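Workshop Tips: House Rules for a Two-Arm Sorting Table

Page 14 of the bench notes covered fixed tools. These rules are for benchtop arms, which more home shops now have, usually bought used and bolted to whatever table was free. They are written for a pair of small arms sharing one work surface and doing pick-and-place with ordinary household goods. Large industrial arms need a proper risk assessment and are outside the scope of this page.

Scope and terms

"Reach" means everything a fingertip, elbow or hanging cable can touch in any pose the joints allow. The elbow is the part most often forgotten. On side-mounted arms it can swing out past the table edge and into the space where a person stands. Measure reach with the joint limits as set in the controller, then again with the limits off and the motors unpowered, moving the arm by hand. Use the larger figure.

"Supervised" means a person within arm's length of the stop button, facing the table, with nothing else to do.

Mounting

Bolt each arm to a base plate and the plate to a rail. Do not bolt directly into a wood top. Wood moves with the seasons, and a base that was square in January will need checking by summer. Brace the rails diagonally if they are longer than the table is deep. Recheck every fastener after the first 4 hours of running, then monthly. Mark each bolt head with a paint line so that a turned bolt can be seen from a standing position.

Clamps are acceptable for a trial. They are not acceptable for an unattended run of any length.

Cables

Route each cable with enough slack for full travel and no more. A loop that hangs from the elbow will sooner or later pass over the work and drag something off it. Tie at each link, leave the joint itself free, and run the arm through its full range at low speed while watching only the cable.

Power and data should leave the table on the side away from the operator. Connectors lying on the floor or at elbow height are to be secured. Imke Haberkorn lost a controller board at the Stoltum shop when a plug was pulled sideways under load, and the shop has required strain relief on every connector from that day on.

Laying out the work

Containers go at the back, loose parts at the front. Tall items go in a back corner, where neither forearm has to pass over them. Baskets should differ in color if the sorting program uses color at all. Perforated or slotted sides are fine for solid objects, but check that a fingertip cannot enter a slot and lock there.

Soft rings, bands and loops need more care than boxes. They have no fixed shape, they hook on finger ends, and thin ones in a shade close to the tabletop are hard for both cameras and people to pick out. Spread them before the run. Do not start from a heap.
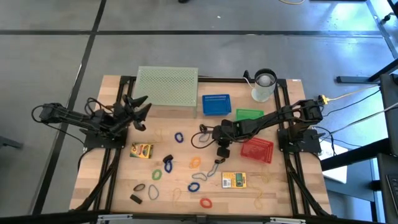
Last modified: Monday, October 25, 2021 by G. Joly

With bands spread over the middle and front of a table and baskets toward the back, both arms want the center. Assign it. Only one gripper may be in the middle zone at any time, and the other waits, open and raised, on its own side. The program should enforce this with a lock. A timing offset is not a lock: one slow grasp and the two schedules overlap.

Pale loops on a pale wood top are the usual source of missed picks. A plain dark mat corrects it. If a mat is used, tape all four edges, and recalibrate the table height afterward.

Boxes of crayons and similar light cartons are good test items, with one caution. Printed cartons crush at a grip force that does nothing to a plastic basket. Set force by the weakest item on the table. We start at the lowest setting the gripper offers and raise it one step at a time until the item stays put through a full lift.

Speed

Running speed with a person inside the reach line: none. The arms are stopped.

Running speed with a person at the table but outside the line: up to 31 percent of maximum.

First run of any new program: 2 full cycles at the slowest setting with the table bare, then 2 with objects.

The Strobel bench at Gundilia uses the same limits and adds a floor line in tape. We recommend the line. Set it outside the elbow, not outside the gripper.

Stop button

Wired, not wireless. One per operator position. It must cut motor power to both arms, including the one that is not moving. Arms without brakes will drop when power is cut, so find out beforehand where they land and keep glass and fingers out of that area. Test the button at the start of every session and write the result in the log.

A laptop keyboard is not a stop control. Keep the laptop off the work surface and out of reach of both arms.

Floor

Clear scraps and offcuts before powering up. Glossy floors show cables poorly under overhead light, and a black cable on gray is no better. Use a cable cover across any walkway. Table feet and beam ends that project at ankle height should be capped or taped in a bright color.

Log

Keep one sheet per table. Record the date, program name, grip setting, button test, and any contact between arms or between an arm and a container, even where nothing was marked. The Gimora sheet has 57 lines, enough for a normal month. Old sheets go in the folder under the bench.

Corrections to Gaëtan Joly. Questions on mounting plates go to Imke.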